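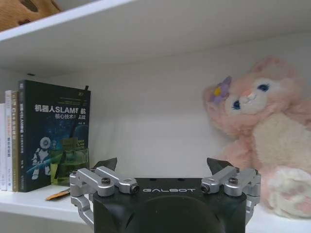 Unit 4. Shelf and Desk Order

Sort by use first, then by size. Books stand upright with spines out. Soft toys go at the end of a row, where they can lean without pushing the books over. Small flat items such as cards belong in a box.

Desktop
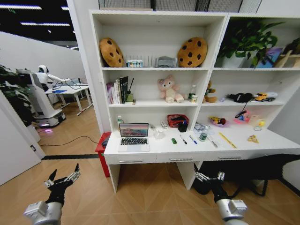

Hannelore Hämmerli

Pens, markers and rulers go back in the holder. Coil cables and tie them. Keep the space beside the laptop clear for writing.

For May: read page 19 and sketch your own desk.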